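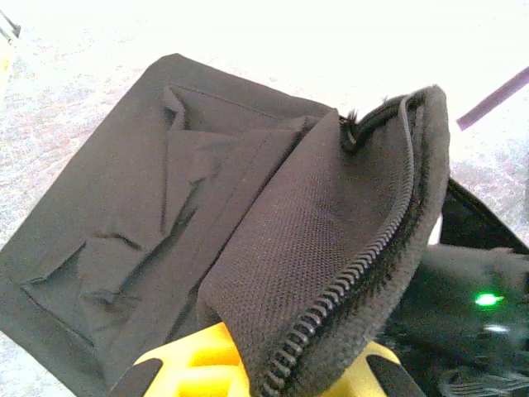 Papers > Local Government > Elden Bus Study > Section 4

Saturday, May 4, 2024
By Khanyisile Gumede and Karlijn Leemans

4. What people remember about the bus sell-off

The sale of the Elden town buses is usually told as a story about money. The council owned a fleet, the rules changed in the 1980s, and a private company took over the routes. We expected the letters to follow that line, and we were delighted to find that so many of them wander off it! Of the 213 letters in the Joubert collection, a large share barely mention the sale price or even the fares. They talk about timetables, drivers known by their first names, and above all the evening service between Elden and Plasthorpe.

That evening service deserves a closer look. It ran late enough for the second shift to get home, and when it was cut the change reached far past the people who rode it. One writer describes giving up a choir. Another moved in with her sister on weeknights (and stayed, as a later letter tells us, until she retired). These are small losses by any national measure, and the official accounts leave them out completely, but they come up again and again whenever people explain how they voted afterward.

Voting is where the material gets really exciting. Potgieter has argued that anger over the buses pushed Plasthorpe away from the party that ran the council. The letters support him up to a point. Several writers do blame the council by name. Others, living on the same streets and using the same stops, blame London, and a few are pleased with the new company, whose vehicles they found cleaner and more likely to turn up. We read these last letters with special interest, as supporters of the sale are hard to find in the earlier studies. Zulu's work on school meals found a similar split.

Figure 2. Fabric pouch with the flap folded open.

We also held nine interviews, all with people who had written to the paper at the time. Memory had shifted in a striking way. In October, the month of the sale, most of the nine had complained about higher fares. Decades later almost all of them spoke first about the evening service, and two were sure that they had never cared about the fares at all. When Thulani Potgieter read their old letters back to them, one laughed out loud and asked for a copy.

How far does this carry beyond one town? Virer, which kept its buses in public hands for longer, makes a tempting comparison, and Section 5 takes it up using the council minutes. The letters from there are fewer and drier, but they are well dated, and the route maps survive.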